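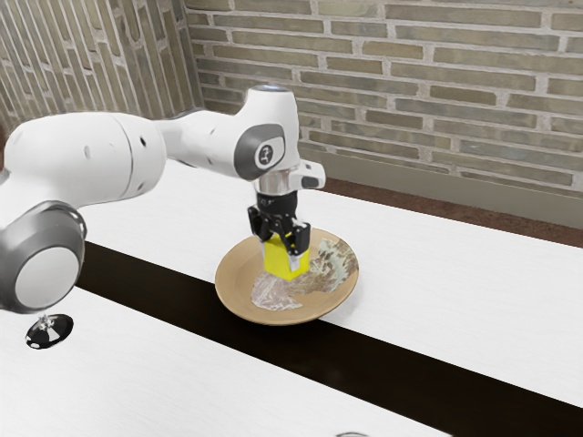 Section 3. Setting up the Fosberg water softener

1. Close the main valve and open a cold tap downstairs.

2. Set the hardness dial. The test strip in the box reads high, so I would trust your water company's number over it.
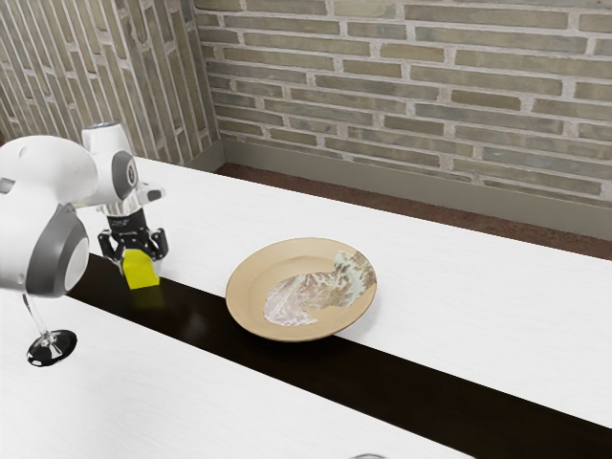 3. Fill the salt tank to the line. The label says one bag lasts 60 days. I doubt it.

CAUTION: Do not run a cycle with the bypass half open.

Note: "Self-cleaning" on the lid means it rinses the resin. You still scrub the tank.

Print this page | E-mail this page

Comments

Santosh Pal: Mine beeped at step 2 until I held the dial in. Is that normal?

Mieczysław Duda: Same on my 2120. Salt was gone by late March.

Contact | © Fosberg | Back to top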